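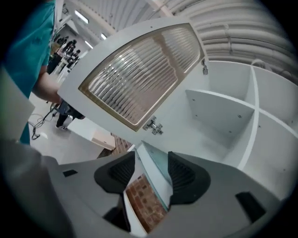 About Flemach

Flemach is a small archive and transcription office. We work on government letters, memos, telegrams and departmental papers, mostly 1900s to 1930s, mostly the kind that sat in someone's attic for eighty years. Started in 2000 items' worth of boxes from one estate sale. Still not done with those boxes.

What we do

Scan. Transcribe. Describe. Put it online where people can read it without a login.

Main work right now is the Chacko Papers – correspondence of a clerk in a wartime shipping office. Rate disputes, coal allotments, a long fight over who pays for warehouse space in Baltimore. Dry on first look. Read forty of them in a row and you start to see how a department ran day to day, who got answered the same afternoon and who got left waiting till spring.

So far 3299 pages scanned. Transcripts are behind the scans, always. If a page you need has no transcript yet, write and ask, we move requested pages up the line.

How a letter gets done

Two readers per letter, working separately. Then the two versions are compared and a third person settles the differences. Original spelling stays. Original punctuation stays too, even where it's a mess. Crossed-out words go in brackets. Anything we can't read is marked illegible – no guessing at names, we got burned on that early and had to pull a whole run of letters back.

Carbon copies are the slow part. Purple ink on thin paper, faded at the folds. Allow extra time if your request falls in the carbons (boxes 4 and up).

Each letter gets a short one line summary, the sender, the recipient, the date if there is one, and subject tags. Tags follow our own list. It was built for shipping and food supply so it is a bit thin on other things, banking especialy. Being worked on.

Who we are

Ayman Qaisi runs the office and does most of the final readings. Before Flemach he cataloged court records for a county clerk. The rest of us are part time, a mix of retired teachers, grad students and one former telegraph museum guide who can still read the operator marks.

Our sister project is Cinik, a name index. Every person mentioned in a letter goes in, with the job title they held at the time. Good place to start if you're tracing a family member who worked for a federal office. Search by last name, then try it mispelled, clerks were not careful.

Schools

The Sitis packets are for high school history classes. Each one has 4 letters, the transcripts, a one page background sheet and a blank worksheet. Free to print. Teachers can swap letters in and out, just keep the citation line at the bottom.

Using our material

Transcripts can be quoted with credit to Flemach. Scans are fine for class and personal research. For a book or film, ask first – some of the letters still belong to families and we need to check with them.

Print copies of the first volume of letters are available, run of 299, paperback. Order by mail or by email.

Visits

By appointment. Tell us the box number you want. Pencils only in the reading room, phone pictures ok without flash.

Page last updated 5/21/26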